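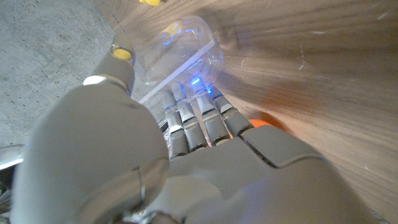
When is the candlelight walk for the families hit by the Wunstead ferry fire?

It starts at 8 p.m. on Wednesday at the main steps of Hullow College, and anybody can come.

I stopped by the student center this morning and people were already signing the big card for the crew and the passengers (bring your own pen, the ones on the table keep walking off!). The route goes down Ghanem Street to the river, then back up to the chapel lawn, 2 miles all told. There's a shuttle for anyone who'd like to skip the hill, and I'll probably be on it.

Celeste Frade, the campus chaplain, will read the names at the water and then we'll have a stretch of quiet. She told me she'd love to see folks from town there too, so please pass it along. Candles are free at the steps. The college has 466 of them, so if you have one at home, bring it.

Counselors will be in Sudach Hall until midnight, no appointment needed. Parking is open in the north lot all evening.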